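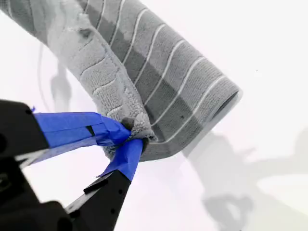 Figure 1. Gray terry towel, partly rolled, with the paler looped border along one side.

3.2 Drying times and line loading

Towels were the problem item at all the guest houses we visited. Sheets dry fast, nobody worries about sheets. A terry towel holds water in the loops and holds it longest wherever the cloth is doubled - borders, hems, any fold left in from the spin. Staff at Corutstead knew this already and hung theirs by the short end. At Drostutmont they went over the line at the middle, which saves pegs but leaves a damp strip on the fold.

We weighed each towel dry, after the spin, then every 15 minutes on the line. Scale was a kitchen one, good enough for this. A towel counted as dry when two readings in a row matched. Starting weights ran close to 700 grams for the bath size and 300 for the hand size. Indoor lines only, windows open, heating off. November, so not a kind month for it.

Middle-hung towels took roughly 30 percent longer than end-hung ones. The gap was bigger for bath size. Line spacing mattered too but we dont have enough runs to put a number on it (see 4.1). Benavides repeated the Drostutmont runs with the towels shaken out hard before hanging and got shorter times, though the spread was wide and one afternoon's readings were lost when the sheet got wet.

Fabric softener was left out. Olaniyan's earlier survey found most small houses had stopped buying it, and the two that still used it could not say how much went in. Borders we treated as part of the towel, no seperate reading. A moisture probe would be better than weight for that - the border may still be damp when the total has stopped moving.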